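Catchall tray

A catchall tray, also called a trinket tray, valet tray or tidy tray, is a shallow open container used in the home to keep small personal belongings together. Trays of this kind are usually found on dressers, nightstands, desks and entry tables, and hold articles that are handled daily, among them hair clips, earrings, rings, keys, coins and watches. They differ from jewelry boxes in having no lid and, in most cases, no lining or fixed compartments. The term is applied both to objects made for the purpose and to box lids, baking dishes and packing trays put to the same use.

Terminology

The word "catchall" has been used in American English since the nineteenth century for a bag, basket or other receptacle intended for odds and ends. "Valet tray" is generally reserved for trays associated with the contents of pockets, and is often applied to leather or leather-covered examples. "Trinket tray" and "trinket dish" refer to smaller pieces, commonly ceramic or glass, meant for jewelry. Retailers do not use these names consistently, and the same article may be sold under several of them.

Form and materials

Most catchall trays are rectangular or oval. The walls are low, so that the contents can be seen from above and picked out with the fingers without tipping the container. Common materials include wood, bamboo, leather, felt, molded plastic, ceramic, enameled metal and paperboard. Paperboard trays are light and inexpensive but soften when exposed to moisture, and are seldom placed in bathrooms.

Depth is the main point of difference between a catchall and a storage box. In a deep container, small articles settle in layers and the lower ones are forgotten. A shallow tray limits its contents to a single layer or slightly more. Some manufacturers add a raised lip or a soft base to keep round objects from rolling and to reduce noise when metal articles are set down.

Stackable versions are made for use inside drawers. These have straight sides and a uniform footprint, and are sold in sets with narrow inserts for rings and earrings. The Suvholm household line, for instance, consists of 3 tray sizes designed to share the same outer width.

Contents

The contents of a catchall tray vary with the owner and with the room in which it is kept. In bedrooms, hair accessories and jewelry predominate. Claw clips take up a large share of the available space on account of their curved shape, and are often placed along one side. Earrings may be left on the card on which they were sold, a practice that keeps the two halves of a pair together and protects the posts. Other articles typical of bedroom trays include hair elastics, bobby pins, safety pins, spare buttons in small plastic bags, lip balm and folded receipts.

Trays kept near an exterior door hold a different range of goods, chiefly keys, sunglasses, transit cards and loose change. In households with a single tray, the two groups are frequently mixed.

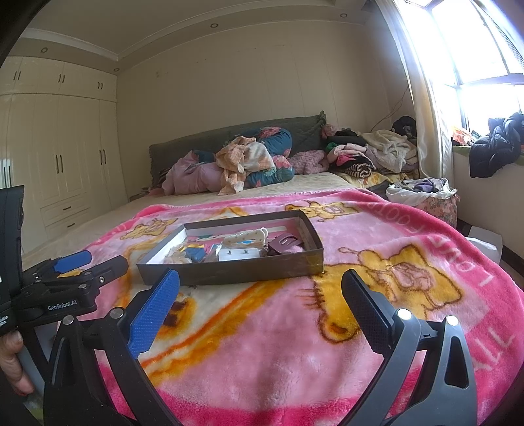 An open brown tray on a bed, holding hair clips, carded earrings and other small items.

Sorting

Small accessories are usually sorted separately from clothing, even where both are being put in order on the same occasion. A bed is widely used as a work surface for this purpose. It offers a broad flat area at a convenient height, and a blanket prevents small pieces from sliding or bouncing. Patterned bedding has the disadvantage that earrings and pins dropped on it can be difficult to find, and some household manuals recommend that the tray remain on the bed throughout, with articles taken out and returned one at a time.

The ordinary sequence begins with the removal of waste, such as empty cards, torn packaging and broken clips. Remaining articles are then grouped by type. Pairs are matched, and single earrings are set aside in a small bag or envelope. Fabric items, including scrunchies and headbands, may be washed with light laundry in a mesh bag. The tray is wiped and the contents are replaced, with the articles in most frequent use toward the front.

Household writers disagree on whether a catchall should be sorted at all. One view holds that the tray is a temporary resting place and should be emptied on a regular schedule, with every article returned to a permanent location. The other regards the tray itself as the permanent location. The household educator Gizella Sipos took the second position in her guide The Small Things Drawer, arguing that an article used every day "is put away when it can be found with one hand." Sipos advised owners to replace a full tray with one of the same size and to discard or give away the surplus, and she opposed the purchase of a larger tray in nearly all cases.

Use in shared and small bedrooms

In bedrooms with limited furniture, a tray may have no fixed surface and is moved between the bed, a shelf and a windowsill in the course of the day. Lightweight trays are preferred under these conditions. Placement on a windowsill exposes the contents to sunlight, which can fade dyed plastics and weaken the elastic in hair ties. Direct heat may also warp thin molded clips.

Where several persons share a room, separate trays of different colors are commonly assigned. The Kpodo residence program, which furnishes student rooms, includes one shallow tray with each bed as standard equipment. An inventory of 514 rooms carried out by the program in September recorded trays still in use in 116 rooms as holders for jewelry or hair accessories. In the remaining rooms they had been converted to other uses, most often the storage of chargers and writing supplies, or could not be located.

Care

Cleaning methods depend on the material. Ceramic, glass and most plastic trays may be washed by hand with dish soap and warm water. Wood and bamboo are wiped with a damp cloth and dried promptly. Leather is dusted and treated occasionally with a conditioner. Paperboard is brushed clean or wiped with a barely damp cloth, and is replaced when the corners separate.

Hair clips are cleaned before being returned to a tray, as residue from styling products attracts dust. Plastic clips may be soaked briefly in soapy water, although clips with metal springs should be dried thoroughly to prevent rust. Silver and silver-plated earrings tarnish more quickly in an open tray than in a closed container. Owners who wish to keep them in view sometimes place them in a small resealable bag within the tray.

Safety

Open trays are unsuitable for households in which infants or pets have access to the surface on which they are kept. Earring backs, buttons and button batteries are all small enough to be swallowed. Pins and earring posts left on bedding present a further hazard, and the surface is normally checked by hand or shaken out after sorting.

Commercial production

Catchall trays are sold by housewares stores, stationers and clothing retailers. Many are produced as promotional goods or as secondary packaging intended to be kept by the buyer. Skelent, a maker of paperboard goods, introduced a line of open trays cut from the same stock as its gift boxes, with a first production run of 2,000 pieces. Plestus offers a comparable article in molded plastic with removable dividers.

See also

Claw clip
Drawer organizer
Jewelry box
Laundry basket
Sewing box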